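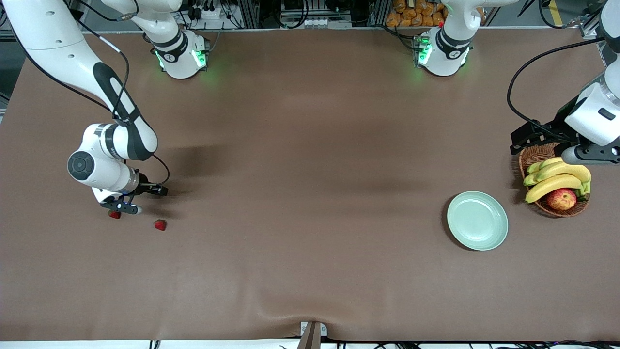
Descaling the Amdale countertop water boiler

July
By Siwan Lougher

Quick one, had three emails about this already. Applies to the Amdale and the smaller Serar, same element, same tap. The Riquelme is different inside, don't use this for it.

You need:
citric acid powder, 100 grams
a jug
long bottle brush
clean cloth
Phillips screwdriver (small)

Switch off at the wall and unplug. Leave it until the tank is cold. Overnight is best if you close late, do it first thing before the breakfast rush.

Drain it. Tap first, then the plug at the back for what's left in the bottom. The plug has a rubber washer, don't lose it down the sink like I did. Kalonia stock them but it was $4.98 plus shipping for one washer.

Put the plug back hand tight. Mix the powder with a jug of warm water until it's clear, pour in through the top, then fill with cold until the element is covered by an inch or so. Lid on.

Plug in, heat to 60 on the dial. No higher. Switch off again and unplug, leave it 40 minutes. You'll hear it fizzing if the scale is bad. Put a sign on the tap!! Someone will try to make tea.

Drain again. Brush the walls and go easy on the element. Flakes at the bottom come out with the cloth, don't push them toward the tap or your going to block it.

Tap next. Two screws under the handle. Pull the seat out, rinse, wipe, look for a split in the silicone. A split means a drip, replace it now while it's apart. Screws back, snug only.

Rinse the tank with plain water, three full fills. Taste the last one. Still sour, do another.

How often? Hard water, every month. Soft water, maybe twice a year. Petronella Hlongwane runs hers off a filter and goes longer, but she changes teh cartridge on time and most people dont.

Still slow to heat after all that, it's probably the thermostat. Separate page for that, coming when I get a minute.

We use cookies to remember your settings. Accept / Manage preferences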